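Gradthorpe Worktop Sealer
Penetrating sealer for granite and other dense natural stone
Supplied by Kerslake Surface Care

Gradthorpe is a solvent-free sealer for indoor stone worktops. It soaks into the pores and slows the uptake of oil, wine and coffee. It leaves no film and does not change the sheen of a polished surface.
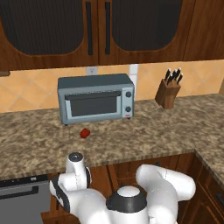
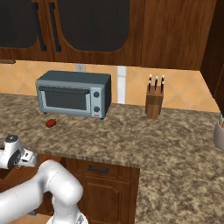 Speckled granite countertop

Suitable surfaces
Granite, gneiss, dolerite and most quartzites, polished or honed. Not for use on engineered quartz, glazed tile, laminate or solid surface. On marble and limestone the sealer will slow staining but will not prevent etching by vinegar, lemon juice or descaler.

Absorbency test
Place a teaspoon of clean water on the stone and leave it for 20 minutes. If the stone darkens under the water, it will accept sealer. If there is no change, do not apply; the product will stay on the surface and dry to a smear. Test several spots, including the area behind the hob and any joint. Light and dark patches in the same slab can differ.

Preparation
Remove old wax or silicone polish with Dastlow Stone Stripper. Rinse twice with plain water. Leave the worktop uncovered overnight. Moisture left in the stone is the usual cause of a patchy result.

Application
Shake the bottle. Apply with a lint-free cloth in overlapping strokes, one section at a time. Leave for 6 minutes, then buff off all residue with a dry cloth. Very absorbent stone needs 2 coats, the second applied one hour after the first. Do not allow the sealer to dry on the surface. Smears can be lifted with a cloth dampened with fresh sealer and buffed at once.

Keep the worktop dry until the next day. Food may be prepared on it after a wash with mild soap and water.

Cut-outs and edges
Raw edges at sinks and hobs take up more liquid than the polished face. Coat these before the sink is fitted where possible. Joints filled with Curdale resin can be sealed over once the resin has hardened.

Technical data
Appearance: milky liquid, dries clear
Base: water
Application temperature: 10 to 25 °C
Storage: upright, protect from frost

Pack sizes
250 ml, 1 litre, 5 litre
Cloths are sold separately in boxes of 80.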